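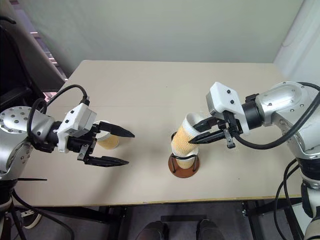
Search this site Enter keywords Go

Why Tides Go Up and Down

Print this page | E-mail this page

The sea does not stay at one level. On most coasts it rises for a little over six hours, stops, and falls for a little over six hours. The rising part is called the flood. The falling part is called the ebb. The highest point is high tide and the lowest point is low tide.

What pulls the water

Everything that has mass pulls on everything else. This pull is gravity. The Moon's gravity pulls on the whole Earth, but it pulls hardest on the side that is closest. Water on that side is drawn toward the Moon and forms a bulge.

There is a second bulge on the far side of the Earth. The Moon's pull is weakest there, so that water is drawn toward the Moon less than the solid Earth is. It gets left behind a little. The result is 2 bulges, one facing the Moon and one facing away.

The Earth turns once in 24 hours. As it turns, a harbor passes through one bulge and then the other. That gives the harbor 2 high tides in most days. If you multiply 2 by 365 you get 730, but a real harbor has fewer high tides than that in a year. The Moon is moving too. By the time the Earth has made one full turn, the Moon has gone a bit farther along its path, and the harbor needs almost an hour more to catch up. This is why high tide comes later each day.

The Sun helps

The Sun is much bigger than the Moon but much farther away. Its effect on the tides is a bit less than half of the Moon's. At new moon and full moon, the Sun and Moon are in line and their pulls add up. High tides are then higher and low tides are lower. These are spring tides. The name has nothing to do with the season. At the half moons, the pulls work at right angles and the change in level is smaller. These are neap tides.

Why places differ

The bulges are a simple model. Real oceans have land in the way, and water has to flow around it. A bay shaped like a funnel squeezes the incoming water, so the level climbs higher. A sea with a narrow opening, such as the Mediterranean, has small tides. Some coasts get only one high tide a day.

Wind matters as well. In the harbor at Humidton, a strong wind from the sea can hold the water up after the tide table says it should be falling. Tide tables do not include wind — they are worked out long before anyone knows the weather.

Words to know

Slack water: the short time when the tide is turning and the current is weak.
Tidal range: the difference in height between high tide and low tide.

Text by Niamh Mac Giolla. Checked by Malachy Gallagher.

Last updated: November 2022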